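# Tustico gripper control: questions we get a lot

**Why does the grip loop run separately from the planner?**

Well, the planner likes to take its time, and fingers can't wait for it. Tustico sends grip commands every 15 milliseconds on its own thread, so a slow plan never leaves the fingers without instructions — you can set the rate in the config if yours needs to be gentler.

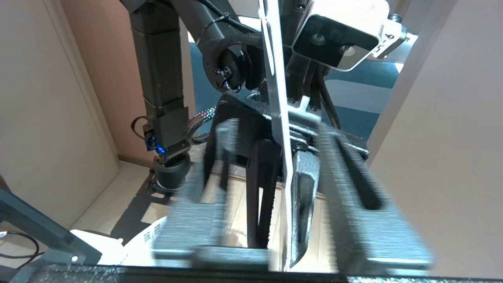 Tuncay Oral wrote in to ask whether the wrist view blurs too much for tracking during fast moves. It can! Turn on `hold_last_pose`, and the tracker will keep its last good estimate until the picture settles.

**How do I handle thin, flat parts?**

Please start with the `flat_part` profile. It closes slowly and stops at the force limit you give it (300 is a friendly first value, in raw motor units), and you can creep up from there.

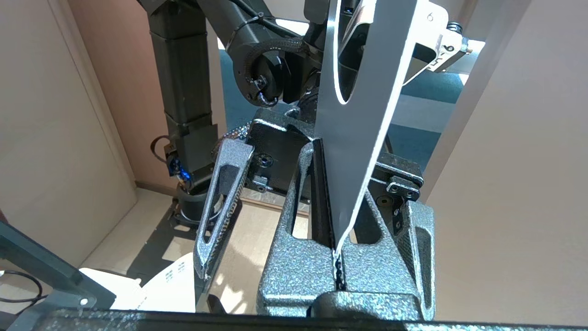 One reader reports that the profile kept timing out until the limit was raised to 2000 ms. We've since made that the default, so do update if you're on a build older than 58.

**Can both arms share one planner?**

Yes, they can — just give each arm its own namespace first.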